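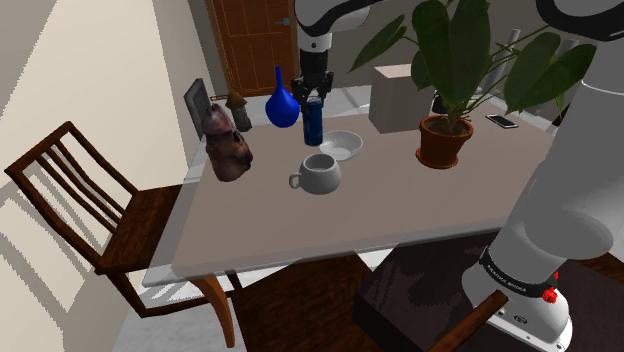 1/ I spent this week comparing two controllers for the same simulated arm, and I want to write down the results before I forget the details. The task is simple to say: take the blue can, lift it, hold it. The difficulty is mostly the neighbors. You see how close the rim of the white bowl comes to the can, and the mug sits in front of it, so a gripper with fingers that swing outward must be careful about its direction.

2/ Controller A is the one from Droseo, with joint impedance and default gains. Controller B is our own, which we call Drarkudeck. It works in Cartesian space and slows down when the fingers get near to anything in the depth map. Same arm, same gripper model, same start poses.

3/ In total I ran 831 attempts. I wanted to make more, but the computer in Zonevley is shared and on Thursday the other group needed it. I stopped the run by hand, so the split between the two controllers is not perfectly equal. For the percentages it makes a very small difference, I checked this.

4/ What I count as success: can lifted, held still, no other object moved more than a small tolerance. If the bowl was pushed, I count it as failed, even if the can is held very nicely. Some people will say this is too strict. For a kitchen I think it is the right rule.

5/ First result. Droseo default: 69 percent. I expected less from it. The motion in free space is smooth and it almost never stops in the middle. Its problem comes in the last part of the approach, where it follows the path it has planned and does not look again.
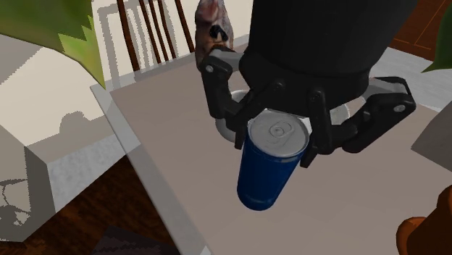 Can between the fingers, tableware just behind them.

6/ The linkage gripper is the other half of the story. When it opens, the outer knuckles go wide, much wider than the fingertips. If you plan only with the fingertips (I did this for longer than I like to admit), your collision check says "free" and then the elbow of the finger touches the bowl. Please put the full linkage in your collision model. It costs a little time per plan and it saves a lot of confusion.

7/ I also tried a parallel jaw gripper for comparison, only a short session. It is easier to plan for, because the width is the width. But it asks for a more exact position in height, and with a round can it was less forgiving when the approach was tilted. I did not collect enough data to give a number, so I will not give one.

8/ Now the cameras. I compared a fixed camera at the side of the table with a camera near the hand. The fixed one is better for choosing the approach direction. The near one is better for the last part, if the fingers leave you enough to look at. My colleague Pathirana was sure that one good fixed camera is enough. After we looked at the failures together he is now a little less sure.

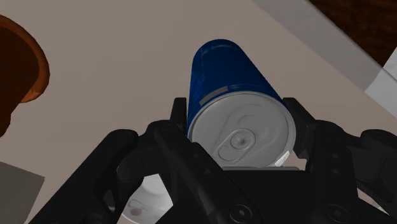 9/ Occlusion from the gripper itself was a bigger issue than I planned for. When you look from close by, the black links fill a large part of the image and the detector must work with what remains. There is one more can visible in the opening between the left links, with a top that is paler than the lid of the blue one, and the arms cover its right side. In views like this my detector sometimes gave the label "target" to the wrong lid. Both have a pull tab, both are round and shiny, so I understand its mistake.

10/ The fix was not elegant. I mask the links using the known joint angles, and I ask the detector to keep the identity of the target from the fixed camera until the fingers close. After this the wrong-lid errors became rare. Not zero.

11/ About time: Drarkudeck is slower. With the slow zone switched on it needs around 700 ms more per grasp than Droseo. For my purpose it is acceptable. If you do fast picking from a conveyor, you will probably hate it.

12/ Second result, for those who waited. Drarkudeck fails less often next to the bowl, but it fails more often in a new way: it becomes too careful and stops above the can, because a leaf of the plant comes into the depth map and is treated as a wall. I have a filter for thin objects half finished. I will publish the success rate when this filter is tested and not earlier.

13/ Things I still want to try in September: lower stiffness only in the closing direction, a smaller opening before the descent, and the same scene with the mug handle turned to the other side. The last one sounds silly, but the handle changed the contact list more than I believed.

14/ Several of you asked for the gains. I will put them in a text file with the start poses and the random seeds. If you repeat the test with a different gripper, please write to me, I would like to compare the failures more than the successes.

Menaka Dissanayake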